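Mernwood Workroom Journal

Search this site Search

Notes on Sorting the Household Bin

January 2026

The practice of keeping one large container for miscellaneous articles has been maintained at Mernwood for some years. Readers of this journal have enquired how it is managed, and the following notes are offered in response.

The guiding principle is that an article without a settled place goes into the bin on the day it is found. It is not left on a bench, a windowsill or the arm of a chair. The bin is reviewed every second week, and its contents are either returned to their proper cupboards or placed in the parcel for the Cillidholm exchange table.

A metal bin is preferred. Plastic tubs were tried in September and two split along the rim before the month was out. Metal marks readily – the coating wears, the floor scratches – but it can be wiped down and returned to service at once. Sloped walls are also an advantage, as small articles tend to slide to the floor and can be reached without unpacking everything above them. 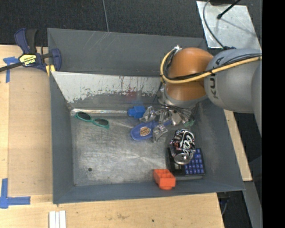

The grey bin, with sunglasses and a few other small items.

Sunglasses are the most frequent entry in this household. They are to be taken out first, before anything heavier is moved, and placed in a case or a folded cloth. A pair with coloured frames is easily claimed; plain black pairs may wait for months.

Small blocks, paddles and similar playthings are treated as a single category and returned together to the toy shelf. Items of fewer than four pieces do not receive their own box. A Kadlec drawer divider, purchased at the Stosent hardware counter, has proved sufficient for these.

The pale timber surfaces on either side should be kept clear during sorting. It is recommended that the session be limited to one hour, with any undecided article returned to the bin until the next review.

Correspondence regarding the exchange table may be sent through the contact page.

4 comments | 2 shares

© Mernwood Workroom Journal | Contact | Back to top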